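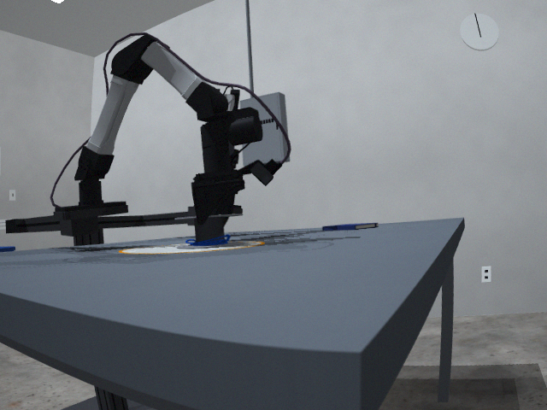 In praise of the boring cable test

Ottavio Gentile

Ask people how they picked a gripper and you'll hear about blocks. Cubes, cans, maybe a mug. I did this for years too, and I'd like to talk you out of it, because cable is so much more fun!

Cempaka Osman and I have been running two sets of fingers in simulation at Gurkstead, same arm and same controller, and on blocks they tied. I could have tossed a coin. Then we gave them cord, and within 20 tries I had a favorite (the narrow tapered pair, by a mile). Cord rolls, sags, slides off to one side and generally shows you every lazy choice in your grasp code. 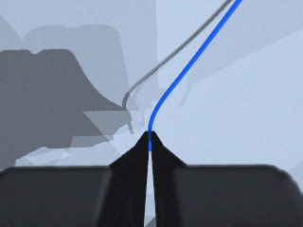
2 min read

Syahrul Chin at Makero thinks simulated cable is too polite to trust, and he has a point. Friction is a number somebody typed in. Still, I can reset the table 508 times before lunch and never untangle a thing, and when two fingertips close around a thin blue line, I want to know why before I order any metal.

The wrist view is where I learn the most. From across the table a bad pinch and a good one look the same to me. Up close I can see which way the cord leaves the tips, and I've changed my approach angle more than once after staring at it.

So please, put something floppy on your test list. Ten tries would do for a start. And if your favorite gripper loses, write to me, I'd love to see the logs.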